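4.2 Evaluation of the Soner kit on single-arm container tasks

The Soner kit is sold by Numolia as a bundle for recording and replaying tabletop manipulation data. It consists of recording software, a calibration board, a time-sync unit, and a driver layer that sits between the arm controller and the user's own policy code. The arm, the gripper and the table are supplied by the buyer. We reviewed the kit at our site in Abu Hammour and compared it with the in-house recorder used for the results in Section 4.1. Figure 3 gives the container task in the head view and in the fixed view. 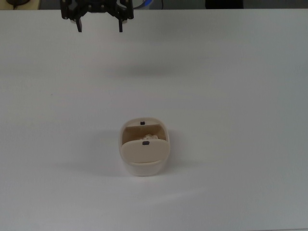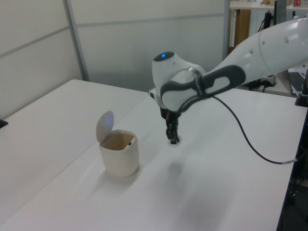

Figure 3. Container task, head view (first) and fixed view (second). In both, the two-finger gripper points down above the white tabletop, clear of the small cream-colored container.

Installation followed the vendor manual up to the network step. The manual assumes that the arm controller and the recording host are on the same subnet with no other traffic. Our controller sits behind a managed switch shared with other stations, and the discovery tool did not find it. Entering the address by hand in the driver configuration solved this, although the field is listed in the manual only under "advanced use." No firmware change was required on the arm or on the gripper.

Calibration uses a printed board placed at 5 positions on the table. The software solves for the pose of each camera relative to the arm base and reports a residual. It accepts or rejects the result against a threshold that the user cannot see or edit. In our tests the fixed camera was accepted on the first attempt. The head camera was rejected repeatedly until the table lighting was made more even, after which it passed. The rejection message does not say which board position caused the failure, so the whole sequence has to be repeated. A per-position residual would remove most of this cost.

We recorded 2000 episodes with the kit. Each episode starts from a randomized container position inside a marked region of the workspace and ends when the operator presses the stop pedal or when the time limit is reached. Operators were rotated between sessions. Episodes in which the container left the workspace were kept and labeled as failures, in line with the protocol of Section 3. The in-house recorder was run under the same protocol on a separate set of sessions, using the same arm and the same operators.

Time alignment was the main reason for considering the kit. The sync unit issues a hardware trigger to the cameras and stamps the joint-state messages on arrival. Camera-to-camera alignment was good throughout and did not degrade over long sessions. Alignment between the cameras and the joint states was less consistent. Stamping on arrival includes the network delay, and under load from the other stations this delay varied within a session. The effect is small for slow approach motions. It matters at lid contact, where the gripper force and the visual onset of lid motion should coincide. We corrected for it offline by fitting a constant offset per session, but a constant offset cannot remove variation inside a session. Stamping at the controller would be the better solution, and the driver layer appears to have the hooks for it.

Dropped frames were rare and were logged correctly. The recorder does not pause or mark the episode when a drop occurs; it writes the event to a side file that has to be joined to the episode index afterward. Users who train directly from the exported files without reading the side file will train on episodes with gaps. We recommend running the join as part of export.

Replay was tested by sending recorded joint trajectories back to the arm with the container returned to its recorded start pose. The kit interpolates between samples with a spline and limits the velocity at the joints. The limiter is conservative. On quick wrist motions it stretched the trajectory enough that the gripper closed early relative to the arm, since the gripper channel is replayed on the original clock. Numolia support, based in Grurkville, confirmed that the two channels are scaled separately in the current release. Lowering the demonstration speed avoids the problem at the cost of longer sessions.

The export format stores each episode as a folder with one video per camera and one table of states and actions. Conversion to the format used by our training code needed a short script. Units are documented, with the exception of the gripper opening, which is given as a raw value that depends on the installed finger set. We measured the mapping ourselves and include it in the supplementary material.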